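Hand-held gripper build, fingers lag behind the trigger

Flivholm Makers Forum > Projects > Robots and automation
9 replies

solderpot
Posted June 28, 2021

Second version of my hand-held gripper is together and I'm stuck on the trigger linkage. Two fingers, driven by one small servo through a pair of printed gears, with a trigger in the handle that reads a potentiometer. Squeeze the trigger, fingers close. The plan is to record how I pick things up and play it back later on the arm in the workshop.

The fingers trail the trigger by enough that I can feel it. On slow moves it's fine. If I grab quickly, I've already started lifting before the pads have closed. Servo is the Dendanari 15 kg one. Supply is a bench unit set to 6 volts. Where would you look first?

mrbracket
Power. Put a meter on the servo leads while it closes. Long thin wire will do this.

solderpot
Wire is short, maybe a foot. Voltage drops a little at the start of the move and comes right back.

tall_order
How often are you reading the pot, and are you averaging it? I had the same complaint on a camera slider and it was my own filter code.

solderpot
Averaging 15 readings, one every 9 milliseconds. I put that in when the fingers were jittering.

tall_order
Well, there's your lag. Drop it to 4 readings and see if you can live with the jitter.

mrbracket
I don't agree that software is the whole story. Printed gears on a servo that size have slop in them, and slop feels like lag from the handle end. I'd fix the mechanics before touching code. A filter change takes a minute, sure, but you'll be back here in December with the same gripper and worn teeth.

tall_order
Slop doesn't grow when you squeeze faster. He said slow moves are fine. Try the free thing first.

solderpot
Changed it to 4. Big improvement, and the jitter is back but small. I also pulled the gears and mrbracket has a point, I can rock each finger with my thumb. So I'm going to reprint them with less clearance. Total spent is at 189 dollars and I'd like it to stay there, so no metal gears for now.

Body is still the grey one, with vent slots on both sides. The finger pads have a black rubber rim with a fine mesh-type texture inside it. There's a marker placard leaning up near the fan for working out where the gripper is in the room.
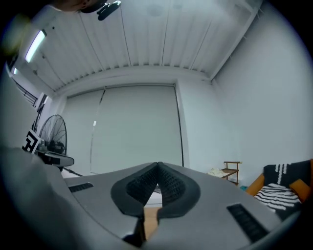 hexkey_lou
Do the finger gears need grease if they're printed?

solderpot
A thin smear of plastic-safe silicone grease is enough. I wipe off whatever squeezes out, or it picks up dust and ends up on the pads. Keep petroleum grease off it unless you know your plastic can take it.

mrbracket
Dry PTFE is cleaner. I quit using grease on anything printed after my Zou feeder build.

solderpot
Might try that on the new set. Gears are on the printer now, 100 percent infill, slowest profile I have. I'll put the clearance numbers up when I know they mesh.

tall_order
Post the filter code too if you can. Somebody on the Edus board was asking for the same thing and I'd like to point them at it.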